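Start | Blog | Spielberichte | Über mich | Kontakt

Sammelkarten auf dem Handy: mein Fazit nach einer Saison

Im September habe ich angefangen, bei Congate digitale Spielerkarten zu sammeln. Congate ist ein Managerspiel für Fußball, bei dem die Karten als Token in einer Wallet liegen. Man stellt jede Woche 5 Karten auf, und je nachdem, was die Spieler am Wochenende machen, gibt es Punkte. Wer genug Punkte hat, bekommt neue Karten.

Ich hatte mir ein Limit von 250 Euro für die ganze Saison gesetzt und habe es eingehalten. Das meiste ging für ein Startpaket und einen Torwart drauf, der sich im Winter das Knie verdreht hat und danach keine Minute mehr gespielt hat. Seine Karte habe ich noch. Verkaufen lohnt sich nicht, die Gebühr wäre höher als der Preis.

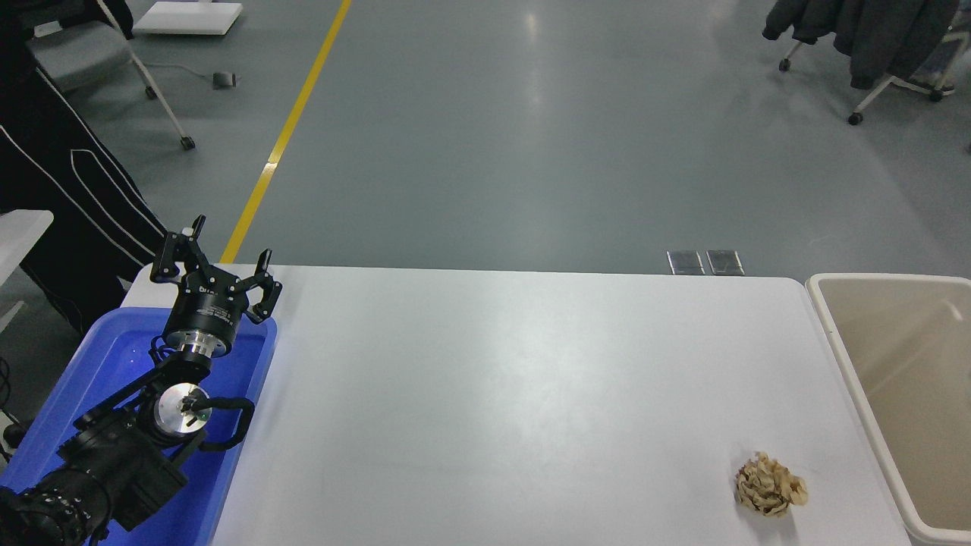
Schwarzer Greifarm an der blauen Wanne, links am weißen Tisch.

Am Anfang habe ich viel zu sehr auf Namen geachtet. Bekannte Stürmer sind teuer und bringen nur Punkte, wenn sie treffen. Freya Mottram, die in unserer Liga seit zwei Jahren vorne steht, kauft fast nur Außenverteidiger und defensive Mittelfeldspieler. Die spielen meistens durch und sammeln über Zweikämpfe und Pässe ihre Punkte ein. Ab der Rückrunde habe ich das auch so gemacht und bin von Platz 27 auf Platz 11 geklettert.
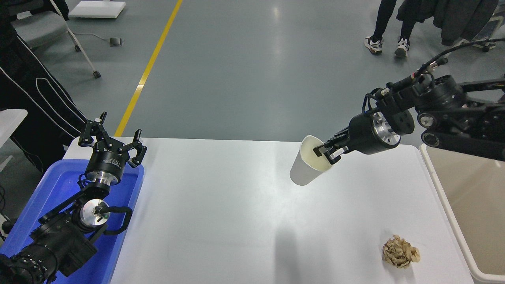

Zwei Roboterarme, einer von links, einer von rechts oben.

Was mich stört, ist die Wallet. Undness, die App, die man dafür braucht, hat mich im Frühjahr zweimal ausgesperrt. Der Support hat nach vier Tagen geantwortet, da war die Aufstellung für den Spieltag natürlich längst zu. Deok-su Ahn aus der Liga hat mir dann gezeigt, wie man den Schlüssel auf Papier sichert. Das hätte ich gleich machen sollen.

Der Marktplatz ist auch so eine Sache. Im Oktober hat eine seltene Karte noch 40 Euro gekostet, im Mai waren es 12. Als Geldanlage taugt das also nicht. Als Beschäftigung zwischen den Spieltagen finde ich es in Ordnung, und ich schaue inzwischen Partien, die mich früher nicht interessiert hätten.

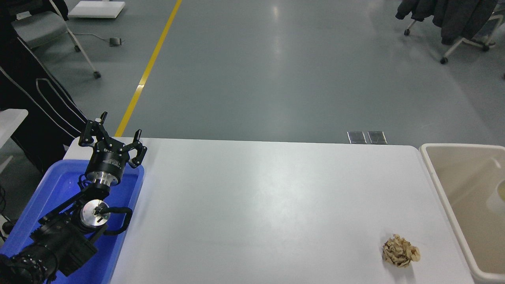
Der linke Arm mit offenem Greifer.

Nächste Saison mache ich wieder mit, aber mit kleinerem Limit und ohne Startpaket. Die Liga ist offen, wer einsteigen will, schreibt mir bis Ende Juli über das Kontaktformular.

Letzte Beiträge
- Trainingslager in Kemer: was die Testspiele wert waren
- Undness oder Papier? Schlüssel richtig sichern
- Vũ auf der Sechs: eine unterschätzte Karte
- Unsere Ligaregeln für die neue Saison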